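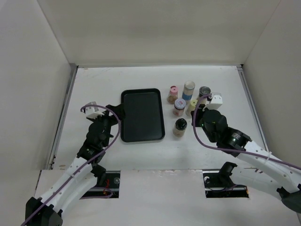 Besuch beim Tag der offenen Tür der Großküche Stavusen

Am 2018-02-02 hat die Großküche Stavusen ihre Räume für Besucher geöffnet. Ich war am Vormittag dort, angemeldet über den Hauswirtschaftsverband. Der Eintritt war frei, am Empfang gab es Kittel, Haube und Überschuhe.

Durch den Betrieb führte Notburga Marti, die Leiterin der Speisenverteilung. An diesem Freitag standen 3037 Mittagessen auf dem Plan, davon 1044 für Schulen und Kindergärten. Gekocht wird ab 5 Uhr. Zuerst ging es ins Trockenlager, dann in die kalte Küche und zuletzt an das Band, an dem die Tabletts bestückt werden. Dort war es so laut, dass man hinten in der Gruppe kaum etwas verstanden hat.

Interessant fand ich den Teil über Diätkost. Die Karten werden am Vorabend gedruckt und vor der Auslieferung noch einmal von Hand verglichen. Auf meine Frage nach den Resten hieß es, dass seit Juli gewogen wird, was zurückkommt. Zahlen wollte man noch nicht nennen.

Zum Schluss wurde Gemüsesuppe ausgegeben, dazu Brot. Die Suppe war gut, für meinen Geschmack etwas wenig gesalzen. Die Führung dauerte mit Essen drei Stunden. Parken kann man hinter dem Gebäude, die Einfahrt ist schlecht ausgeschildert.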